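Ticket 1022: Sorby campaign, save crashes on turn 15
Opened by: Ratree Ratanaporn
Status: open, patch pending

Timine 1.8 loads the save, plays the Motside fanfare in full, then quits when I end the turn. Reinstalled twice. The fanfare has survived everything.
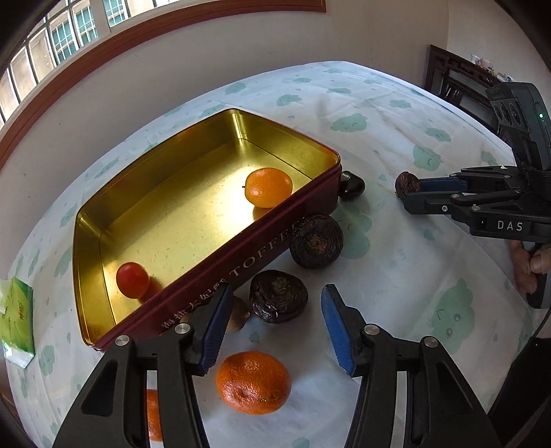 Kamonchanok Rojanasak replied 2021-07-31:
Reproduced with your file. Your 8 panzer battalions share hex 117, stack limit two, and the supply routine gives up and takes the game with it. The map editor paints that hex as open ground, pale green like the clouds on the tablecloth, but the Lindsay mod has it down as sea. Your tanks have been afloat since December. Move them one hex west before ending the turn.

Ratree Ratanaporn replied:
Moved them. Turn 16 loads. Supply now lists them as submarines, so please leave this open.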